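Hestico Two-Finger Gripper, Seen at the Clirberg Open Day
Reviewed by Yaroslav Stelmakh
September 11, 2024

Clirberg opened its Trirnovthorpe lab to visitors last week, and I went mainly for the Hestico gripper. I have used the older Kragh unit for two years and wanted a comparison on something softer than machined parts. The demo station was set up as a breakfast table, with sliced bread on a plate as the main item.

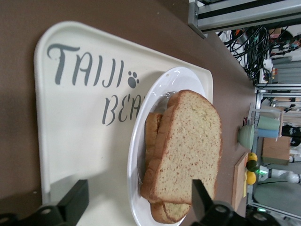 Bread is a fair test. It compresses under low force, it tears at the crust, and a second slice underneath gives the fingers something to catch on. Lev Skoryk, who ran the station, sets the closing force in software and leaves it alone for the whole session. On the Kragh I would have to retune between bread and anything rigid.

The fingers are black wedges on screwed mounts, so a swap should need only a driver. The narrow tip helps with flat items. The wrist camera sees both fingertips, and that matters more than the spec sheet suggests — most of my failed grasps at home are alignment errors I could not see. 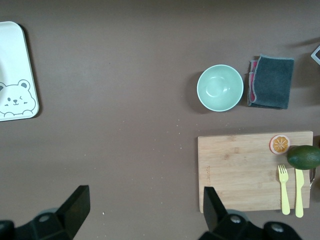

Flat cutlery remains the hard case for any parallel gripper. Skoryk's advice was to approach from the handle end and keep the speed down. I would have liked a longer session on this part, and a cloth fold was not on the schedule at all.

Complaints: the quoted price of $3,261 does not include the camera bracket, the manual is 56 pages with no index, and force readings are logged only at the end of a run. Hestico plans a firmware update in November for the last item. I would wait for it before ordering.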